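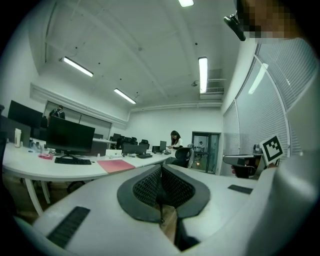

NIDGATE, August 22, 2022 – Lomora, a linen service with 54 employees, will move part of its towel and napkin folding to robots this fall, the company told staff. Workers in the Nidgate office have been using hand-held grippers since July to record how cloth is picked up and held.

Operations manager Eusebio Inga said 18 folding jobs will change. Those workers will move to inspection and repair, at the same hourly pay.

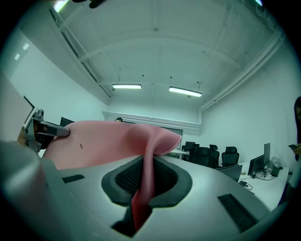

Will anyone be laid off?

Lomora says it plans no layoffs through the first year, but it will not replace folders who retire.

Ubaldo Greco, a folder at the Jamton plant, said he wants the pay promise in writing. "My wrists won't miss it," he said. "I would still like to see the new schedule." The plant handles 3,000 pieces a shift. Training for the new jobs takes 2 weeks.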